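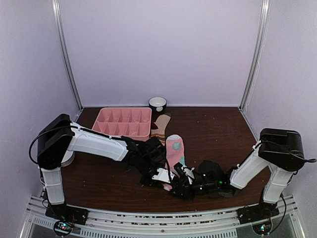
Sock Season at the Furnival Robotics Club

Hi all, Declan Whitlock here with the club news! Our two-arm team has moved on to socks, and I'm completely hooked. The pink one with the teal patches is my favorite, mostly because the ribbing gives us something to line up against.

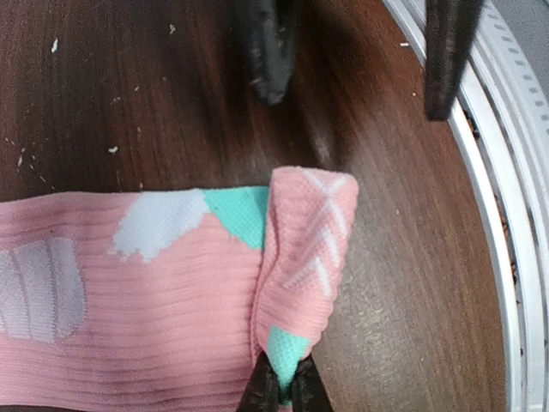
Rehema Minja has been after us to pinch the very end before folding anything, and I think she's right (don't tell her). We've logged nearly 70 practice runs so far, and we'd love more drivers before the Grunwood meet in February. Come try it!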